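Bench 2 notebook, Flirulness project
January, entry opened 9:40

Purpose of this session: to determine whether the Brinda segmentation filter improves depth estimates on transparent labware enough to justify its running cost on the bimanual station. The previous entry left the question open after the lighting change, and those earlier runs should not be pooled with the ones recorded under this heading.

The training set stands at 1,060 demonstrations after cleaning. Of these, 917 involve at least one clear glass object, and 274 involve glass placed beside the bin. The held-out split was fixed before any training began and has not been altered. Colleagues who wish to add demonstrations should place them in the Irkeo folder and leave the main index alone until the comparison is finished.

Both arms were homed and the wrist offsets checked against the values in the Hettiarachchi calibration sheet. The right arm required a small correction in yaw; the left did not. The correction has been entered in the station file. 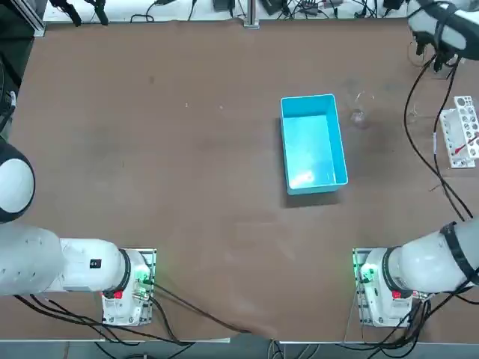 Two policies are being compared. Policy A receives the raw head camera stream and the depth channel as delivered. Policy B receives the same stream with the filter applied, and depth inside the glass mask is replaced by the height of the supporting surface plus a learned offset. Action chunk length, control rate and gripper limits are identical for both.

On the held-out split, Policy B gives the lower position error for glass targets. For opaque targets the two cannot be told apart. The gain is smallest where a cable passes close to the glass – the mask tends to follow the cable and the offset is then applied to the wrong region.

11:15. Inference time for Policy B remains within the control budget, though with less margin than is desirable. The mask should be computed on every second frame in the next run and the error compared again.

Outstanding: repeat the yaw check after the arms have been powered down overnight; relabel the masks in which glass and cable are merged; confirm that the station file and the calibration sheet agree before the next training job is submitted.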